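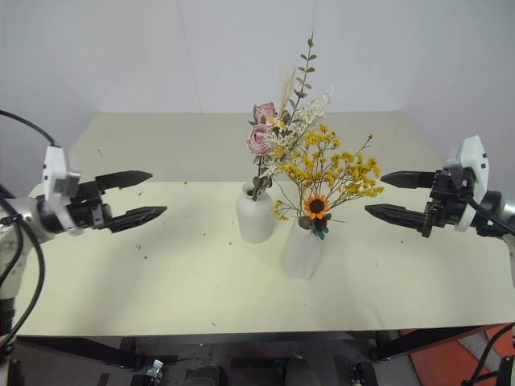 Unit 4: Coordinating two arms in one workspace
Notes to go with the lecture of 11/06/2020
Martim Frade

Read sections 1 to 3 before the lab. Section 5 is the worksheet and you hand that in.

1. What we are controlling

The bench has two arms facing each other over a shared table, each with a parallel gripper. The software sees this as one system with two chains. Each chain has its own joint vector, and the planner stacks them into a single configuration. You can plan for each chain separately, and for simple jobs people do, but then something else has to keep the arms apart.

The running task in this unit is tidying and rearranging dried flowers in two white vases. One is a small rounded bottle with a narrow neck. The other is taller and faceted and stands in front of it, slightly to the right. Both are within the shared region, so either arm could be given either vase.

2. Frames

There are four frames you need to keep straight: table, left base, right base and head camera. All goals are written in the table frame. The grasp poses come out of perception in the camera frame and are converted once, at the point where they enter the planner. Do not convert them again in the skill code. Last year more than half the faults logged in week one came down to a pose transformed twice.

The two bases mirror each other, so "forward" for one arm is "backward" for the other. If you write an offset such as "retreat along x", say which frame's x.

3. Perception

Dried flowers are awkward for the segmenter. Three cases to look at in the lab:

Thin stems and plumes. Depth is patchy on the grass plumes and on the spray of small yellow flowers. The point cloud has holes, and the planner reads a hole as free space. We fill each bouquet with a convex hull before it goes into the collision world. The hull is bigger than the real bouquet and blocks some good approaches. Accept that for now.

White on pale. Both vases are white and the table top is pale cream, with a white wall behind. Colour alone will not find the edge of a vase. Use the depth edge, and fit the shape afterwards. The fitter assumes a body of revolution, which suits the rounded bottle better than the faceted one.

Debris. Crumbs and bits of dried plant lie on the table, mostly in the middle and to the left. With the default cluster size they are reported as objects and the task planner tries to pick them up. Set min_cluster to 500 points. Anything under that is dropped from the object list but kept in the log.

Occlusion also matters. The front vase can hide part of the rear one from the head camera. Veloso (our tracker) keeps the last good pose of a hidden object for 15 frames and then marks it stale. A stale object may still be avoided but may not be grasped.

4. Planning and execution

Dutgate is the motion planner. It takes a start configuration, a goal pose for one or both grippers, and the collision world. Two modes are available.

Joint mode searches all the joints of both arms together. It finds motions where the arms pass close to each other, but it is slow, and a failed search tells you very little.

Priority mode plans one arm first, then treats its path as a moving obstacle when planning the second. It is fast. It can fail on problems that have a solution, and when it does, the first thing to try is swapping the order.

The fingers are long. Model them fully open in the collision world until the grasp is confirmed, including during the approach. If you model them closed, the path will look fine in the viewer and a finger can still clip a neighbouring stem.

For a stem, approach from the side and close under force control. For a vase, one arm holds the body and the other does the work above. The holding arm is position controlled and stiff; the working arm is compliant. If both are stiff, any small error in the vase pose becomes a load on the vase.

Cables are not in the collision world. Clunley, the executive, limits wrist rotation to 126 degrees either way from the rest pose to keep them from winding up. Plans outside the limit are rejected with code 26. If you see code 26, look at your goal orientation first. A parallel gripper turned by half a turn gives the same grasp, so there is usually a second goal you can pass.

5. Worksheet

a) Write the transform chain from the camera frame to the right gripper frame.
b) Run the segmenter with and without the cluster setting from section 3. Attach both object lists.
c) Plan a grasp on the higher of the two pink roses in the rear vase, once with each arm. State which arm you would use and give the planning times.
d) Repeat (c) in priority mode with the front vase held by the other arm. Swap the order and compare.
e) Find a goal that returns code 26, then fix it without moving the gripper position.

Plans must pass in the simulator before you ask for bench time. Horácio Salgado keeps the booking sheet for the Gristhorpe lab. Bring your config file with you, as the bench machine is reset between groups.

Reading for next time: the May handout on compliance, pages on stiffness selection only.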